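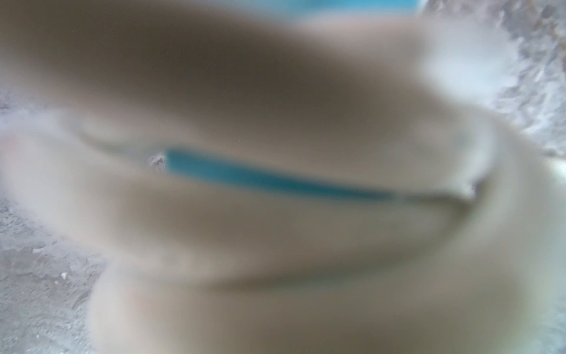 Re: Findberg two-arm kit, is it worth the money?

Hello Tobias, and hello everyone,

Sorry to have left your message sitting so long. I read it over breakfast when it came in, thought "I'll do that one properly tonight", and you can guess the rest. February got away from me. Anyway, the kettle's on and I have the evening to myself, so I'll try to get to all of it (your message is at the bottom for anybody who missed it).

The short version is that we like the Findberg kit very much, I'd recommend it to a group like yours with a couple of reservations, and I would think hard before paying for the Trimier service plan on top. The long version follows, and I'm afraid it is long.

First, your question about assembly. The booklet says an afternoon. It took us a weekend, and a fair bit of that was the rails. The arms themselves are a pleasure to put together. They bolt down to their base plates on the front rail and that part was done before lunch. Getting the rails square to one another was another matter, and then of course we wanted walls, which aren't in the kit at all. We used boards we already had. I'd urge you to put up walls of some kind, whatever you have lying about. Small things do get flung, and I've spent enough of my life on my hands and knees under that bench. Walls also give you somewhere to hang things. We've got a wire shelf for the tape and a mesh basket, both held on with cable ties, and I'd be lost without them.

The bag of fasteners was two bolts short, by the way. I wrote to Findberg and they sent replacements with a very nice note and no argument, so full marks there. Check the bag before you start, all the same.

Now, what can it do? You asked me not to give you the brochure answer, so I'll tell you about the power strips, which is what we've been at for most of the time we've had it. Rai at Bitthorpe put us on to the idea. We'd been doing blocks and cups like everybody else, and Rai said something along the lines of, you'll learn more about a pair of arms from one extension lead than from a whole box of blocks. I thought that was a bit much, but I've come around completely. Cables are dreadful. They roll, they catch on each other, they pull the plug out of line just as you've got it lined up, and you very quickly find out which arm is the steadier one.
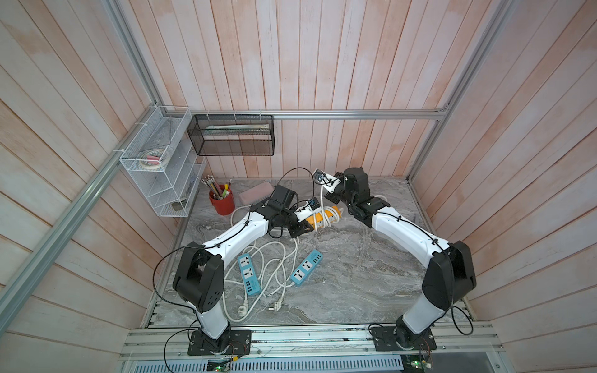
Power strips, plugs and a good deal of cable, with the adapter in the right-hand gripper.

We drive it all by hand for now, one person on the controls for both arms, and record as we go. Our best run so far was 50 tries at seating a plug in a strip, and 23 of those went in cleanly. I know that doesn't sound like much to crow about, but when we began it was more a question of whether we'd get one in before supper. The ones that fail mostly fail the same way, with the plug turned slightly in the gripper so the prongs arrive crooked. We've had more luck since we started using one arm to steady the strip while the other comes in with the plug. I do wish the fingers had a bit more grip to them. Findberg sell softer pads separately and I've ordered a set, so I'll report back.

The strips we use aren't connected to anything, and please keep yours that way too. I shouldn't need to say it to this list but I'd feel awful if I didn't.

You asked about the wrist cameras in particular. Mixed feelings! They're tiny and light and they don't upset the balance of the arm, which was my worry beforehand. The colour is good as well. The trouble is how close they sit. When the gripper is shut or nearly shut you get a lovely soft blur of finger across nearly all of the picture and a sliver of whatever's behind, and that is precisely the moment you'd most like to see what you're holding. Focus is fixed at the factory as far as I can tell. For the approach they're very useful, and for the last little bit I end up looking at the overall camera off to the side like I would have anyway. I've asked Findberg whether a longer bracket is in the works and they said they'd "pass it along", so make of that what you will. If anybody on the list has made their own bracket I'd dearly love to see the drawing.

Noise: fine. You can hold a conversation next to it. The joints get warm after a long session and we give them a rest when we have ours.

The cables down the arms were my other grumble. They clip along the links neatly enough, but a clip near the elbow popped off more than once in the first month and the cable then wants to snag on the joint. Go round and press them all home every so often. It takes a minute. And leave the slack the booklet tells you to leave, even though it looks untidy — I trimmed ours up nicely on the first day and had to undo the lot.

Then the money. The kit came to a little over 3,000 for us with shipping, before the boards and bits, and I think that's fair for two arms and the cameras. The Trimier plan is where I'd hesitate. We took it for the first year. What you get is remote help with calibration and a promise of an answer inside 48 hours, and they do keep to it, I'll give them that. The fellow who helped us set the arms up to agree with each other was patience itself. But we've needed them twice, both times in the first few weeks, and after that the Findberg forum and Rai between them have sorted out everything we've asked. If you could buy just the first three months I'd say go for it without a second thought. As far as I know you can't, though it might be worth your while to ask, and do tell us what they say.

A couple of things you didn't ask about but I would have liked to know. It wants a deeper bench than the drawing suggests, as the arms lean back further than you'd think when they're folded up. The two controller boards live underneath the front rail on ours and I'd leave them where you can see the little lights. And the software really doesn't like being updated halfway through a project, so pick a version and stay put until you're finished.

Would I buy it again? Yes, I would, quite cheerfully. You'd be very welcome to come and have a go on ours before you decide, Tobias. It's an easy drive in daylight and there'll be lunch. Bring one of your own awkward objects along if you like, the more awkward the better.

All the best to everyone at your end,
Margit

----- Original message -----
From: Tobias Dunleavy
Subject: Findberg two-arm kit, is it worth the money?

Hi all,

We've got a little put aside and are looking at the two-arm kit from Findberg for the workshop. I know at least one of you has it. Could whoever that is tell me how long it really took to put together, what it can do on a real job as opposed to in the brochure, and whether the wrist cameras are any good? I've seen nice things written about them but never any detail.

Also, is the Trimier plan worth having, or is it money for jam? They've phoned me about it already and I haven't even ordered.

No great hurry, we meet again at the end of the month.

Cheers,
Tobias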